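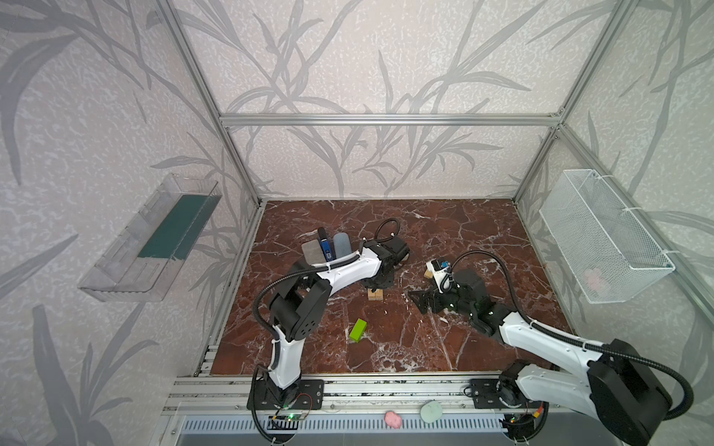
The new cells: questions from the floor

Put together by Defne Yüksel, Voltmont sorting and packing. Last updated 2023-10-29.

Am I being replaced by it?
No redundancies are planned. Vimon have put that in writing, and the letter is pinned up by the kettle. Two people per shift move from the bench to looking after the cells, on the same grade. The 8 of you who asked for more money have been heard.

What will the arms do?
Wooden blocks, mostly. Picking them up, putting them down, setting them next to other blocks. It's the part of the job that did for everyone's wrists, and I've yet to meet anyone who wants it back.

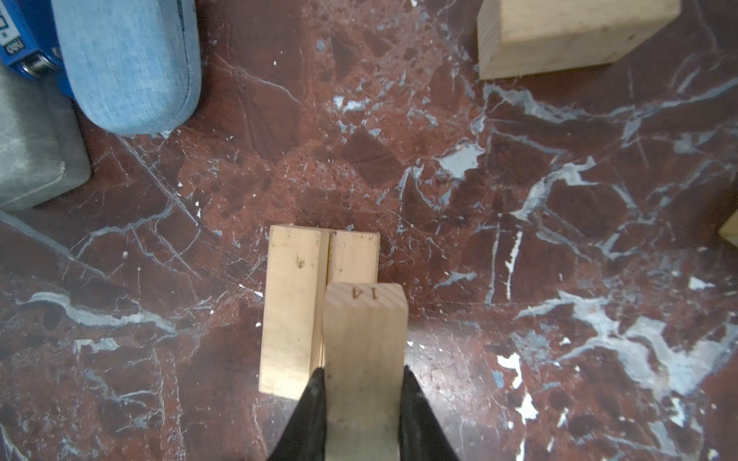 Numbered pieces still get checked by a person before they leave the building. If you can't tell a 14 from a 41, turn it round, and if you still can't, ask Ojeda's desk.

Is it faster than us?
Not yet. The bench managed 1,142 pieces on its best shift and has mentioned it ever since. The cells don't go for lunch, so do enjoy the record while it lasts.

Who chose the wallpaper?
Not me.

Can I reach in if something gets stuck?
Press stop, wait for 20 seconds, then reach in. Write it in the book. "It was being daft" doesn't count as a fault code.

Do I have to do the training?
Yes. It runs in November in the Wustutau room and there are 47 slides. I asked for fewer and got a quiz as well.

Will my break times change?
They stay as they are until the new rota is agreed. Questions about the rota go to your shift lead, who hasn't seen it either.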